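The slow way round the lake

I'm back, a little sunburned and with sand in every shoe I own, and I promised you the lake trip, so here goes.

A lot of you wrote after the last issue to ask whether Lake Pretis is worth the detour if you've only got a few days. Short answer, yes. Long answer, it depends on which shore you pick, and I got that wrong the first time I went, so let me save you some trouble.

The lake is long and skinny and runs north to south, with one proper road down the east side and something much less proper down the west. Nearly everyone stays on the east. It has the hotels, the marina, the place with the giant pancakes and the tour buses that pull in at eleven and leave at two. I stayed there years ago and had a perfectly nice time, and came home feeling I'd mostly looked at a parking lot with water behind it. This time I booked two nights in Kasen, over on the west shore, and it was like visiting a different lake.

Kasen is tiny. There's a bakery, a boat ramp, a church with a green roof, a hardware store that also sells bait and birthday cards, and a guesthouse up the hill where the stairs are steep enough that I'd pack light if I were you. My room looked straight down the lake. In the mornings the mist sits on the water until about nine and you can hear the ferry long before you see it (bring a sweater, even in June -- I wore mine to breakfast both days and was glad of it).

Getting there is the part that puts people off. From the highway you can drive all the way around the north end, 132 miles of it from the airport, and the last stretch is gravel with potholes that have clearly been there a while. Or you can leave the car on the east side and take the ferry across. Take the ferry! It goes 3 times a day in summer, it costs less than lunch, and the crossing gives you the best view of the mountains you'll get all week. Sit on the left going over. The morning boat fills up with bicycles, so if you're bringing one, get in line early, and if you're not, go stand at the front and let them sort it out behind you.

So what do you do once you're over there? I walked, mainly. The shore path starts behind the boat ramp and goes south through alder woods, then out along a pebbly beach, then up over a headland where the wind nearly took my hat. It's signed in yellow as far as the headland and then the signs just stop. Keep the water on your left and you'll be fine. I did the whole thing to the old stone jetty and back in an easy day, with a long sit in the middle and a cheese roll from the bakery that I'm still thinking about.

The harder walk goes up to the lookout above the village. It climbs almost 700 feet, all of it in the first mile, and I stopped a lot to admire the view, if you know what I mean. Wear real shoes. There's a spring partway up with a tin cup on a chain, and at the top there's a bench and a rusty sign pointing to mountains you can't always see. I got lucky with a clear evening and could pick out the whole ridge, plus the little white triangle of the ferry's wake way down below. I stayed too long and came down in the dusk, so add a flashlight to your bag.

Swimming is cold. I want to be very clear on this. The locals go in off the jetty like it's nothing and will tell you it's warm this year. I went in up to my ribs, said a word I don't print in this newsletter, and got out again. The shallow bay just north of the village is kinder, and there's grass to lie on afterward.

Food is simple on the west side. The guesthouse does supper if you ask before noon, and it's one dish, whatever it is that night. Mine were fish stew and a kind of potato pie with so much dill in it. The bakery closes when it sells out, so go early. There's no bank machine in Kasen and the bakery is cash only, which I found out with a tray of rolls in my hands. They let me come back and pay later, and I did, with interest in the form of a second tray.

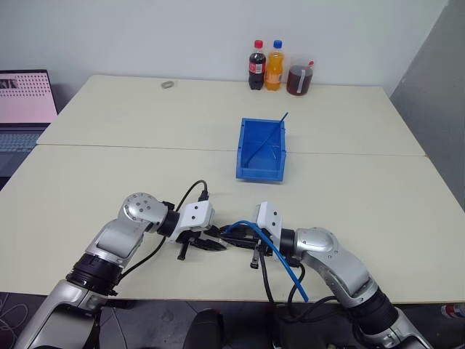
On my last day I went back over on the early boat and gave the east shore another chance, and I'll admit I was a bit unfair to it up there. If you've got kids, or knees that don't like hills, it's the easier base by a mile. The town of Adams has a flat promenade, a good playground, and a small museum of lake boats that kept me happy for a whole rainy hour. Go upstairs for the model ferries. The coffee stand outside is better than the cafe inside, and the stand has an awning.

I'd skip the sunset cruise. It was loud, it was crowded, and the regular evening ferry goes across the same water at the same time for a quarter of the price. The one tour I'd do again is the half-day trip to Godorex, the ruined fort on the island at the south end. You get dropped at the landing and picked up later, and in between you just wander around the walls with the goats. There's very little shade and nowhere to buy a drink, so carry more water than you think you need. The goats will check your bag for you.

If I were planning it again, I'd do one night in Adams at the start to get over the drive, then the rest in Kasen, and I'd save Godorex for the way home. Book the guesthouse well ahead for summer, and call them, don't email. They pick up after supper, usually. May and September are quieter, but the ferry drops to a single crossing in the off season and the supper goes with it, so check before you commit.

A couple of you asked about dogs. They're fine on the ferry on a leash, fine on the shore path, and not allowed on the island on account of the goats. The guesthouse takes small ones. I didn't ask how small.

Next time I'm going to try the train over the pass, which I've been putting off for ages, and I'd love to hear from anyone who's done it in winter. Is it worth paying extra for the window seat, and which side? Write and tell me. I read everything, even if it takes me a while to answer.

Contact us | Unsubscribe | © The Slow Way Round newsletter. All rights reserved. | Back to top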